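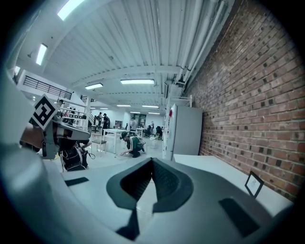

4. Setting up the floor heating thermostat

4.1 Before you begin

The Villow thermostat controls the floor heating in one room or in one large hall zone. Read this section to the end before you switch on the power. If your floor was poured less than 21 days ago, stop here and continue with section 7, First heating of a new floor.

You will need a small flat screwdriver, a pencil and the zone plan that your installer filled in. The zone plan is the green sheet at the back of the Harnach manifold cabinet door.

Caution: The wall plate carries mains voltage. Switch off the circuit at the main panel and test that it is dead.

4.2 Mounting the thermostat

1. Choose an inside wall. Do not mount the thermostat next to an outside door, above a radiator or in direct sun.

2. Hold the wall plate on the wall box and mark the two screw holes with the pencil.

3. Connect the wires as shown on the label inside the cover. The floor sensor goes to the terminals F1 and F2. It has no plus or minus, so both directions are correct.

4. Fix the wall plate with the two screws. Tighten by hand only - the plate can bend, and then the cover will not close.

5. Press the cover on, first the upper side and then the lower side, until you hear a click.

Note: The floor sensor cable may be made longer, up to 100 feet in total. Use a cable of the same type and keep it away from power cables.

4.3 First start

1. Switch on the circuit. The display shows the software version and after this the word ZONE.

2. Turn the wheel to the zone number from your zone plan and press the wheel once.

3. Select the floor type. For bare concrete choose C, for tile choose T, for wood choose W. With W the floor temperature is limited automatically.

4. Set the room temperature. The factory setting is 68 °F.

5. Wait until the small flame symbol stops blinking. The Moser valve on the manifold needs some 20 minutes for its first complete movement. During this time the thermostat does not react to the wheel.

Caution: Do not set the floor limit higher than the value your floor supplier allows. The boiler water supply for the heating circuit must never be above 115 °F.

4.4 If the display shows E2

E2 means that the floor sensor is not found. Switch off the circuit, open the cover and check F1 and F2. If the wires are tight and E2 comes back, the sensor must be measured by an installer. You can continue to heat with the air sensor only: hold the wheel for five seconds and select AIR. Do not use AIR with a wood floor.

Spare sensors are ordered from Varnstead under the number printed on the sensor bag.

Manual revision 2022-09-10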